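Weltero hand-held grippers, tested in pairs on cloth

Two-finger hand-held grippers are mostly sold on rigid objects. Cloth is harder on them, so I tried the Weltero pair on it.
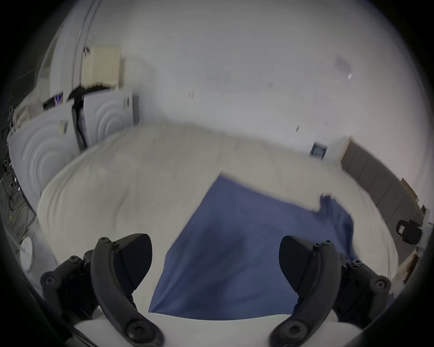

Words: Žofie Paulík | Grippers | May

The curved black fingers end in rounded pads and take a fold of thin fabric cleanly. Flat cloth is slower - the pads need a raised edge. 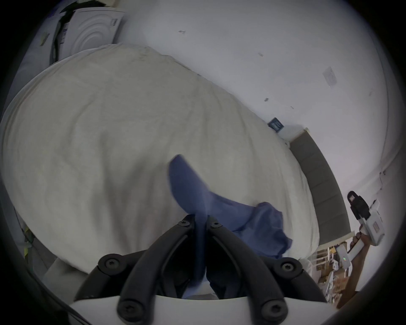
Screws at the finger joints are easy to reach. I retightened them once in 65 grasps. Trigger travel is long. 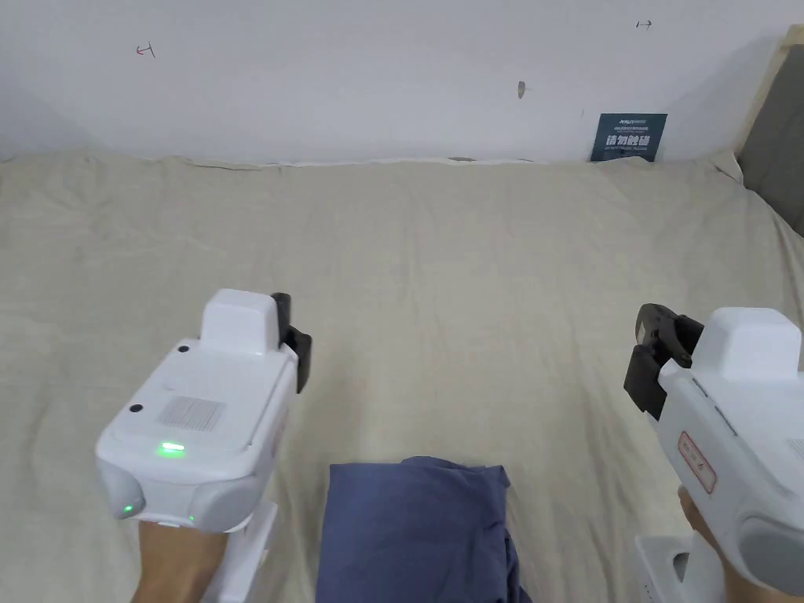 Weight is fine for 30 minutes, less so after. At 1,889 euros the pair, I would still want softer pads.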